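Energy & Resources | Trade

Regional utility Dutel has opened talks with the pellet producer Plorico on a supply contract that would replace part of the coal now burned in its district heating plants.

The proposal, presented to shareholders on 19th February, covers 2,900 tons of wood pellets in the first heating season. Deliveries would begin in August, giving the utility time to fill its stores before the cold weather.

"We have depended on one fuel and one rail line for too long," said Hnat Holovko, head of procurement at Dutel. "A second supplier gives our customers a measure of security they do not have today."
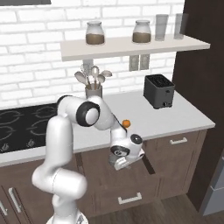

Under the draft terms, the price would be fixed for the first 1,000 tons and reviewed quarterly after that. Plorico has also asked for payment within 60 days of each delivery - a condition the utility has yet to accept.

Yurii Sydorenko, commercial director of Plorico, said the company could meet the volume from its existing mill at Lytvynenko, where it employs 300 people. Further growth would require a new drying line and a longer contract.

Both parties expect to settle the remaining terms before the spring maintenance period.

Related articles
Coal Stocks Fall at Inland Ports
Cover Seeks Partner for Gas Storage Project
Heating Tariffs: What the New Rules Mean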